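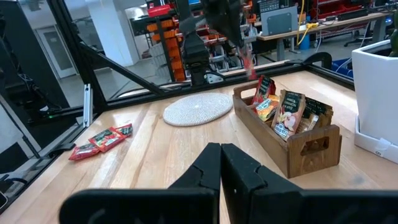
Snack packets and a round woven placemat on a wooden table.

Shipping Banners and Cart Abandonment: What I Learned at Kovudov
Project report, 5 October 2018

So my project was all about that thin strip at the top of an online store, the one that says how much more you need to spend for free shipping. I picked it since I fall for it every single time!

Kovudov sells tea and snacks online, and they let me change one thing on their cart page. Half the visitors saw the old fixed banner ("Free shipping over $48") and the other half saw one that updated as they added stuff. Ka-ming Yip set up the split for me in Flallell - I would have broken the checkout otherwise.

We got 1,157 carts in total. Of those, 779 ended in an order, which was way more than I'd guessed. The updating banner did a bit better, but the gap was small and I don't trust it yet. Also, 71 carts came from phones where the banner covered the coupon box (my fault, I only tested on my laptop), so I left them out when I compared the two versions.

Cúc Phí read my first draft and asked if people were just adding the cheapest item to reach the limit. Good question! I didn't save what was in the carts, so I can't say. I'm running it again in November with that turned on.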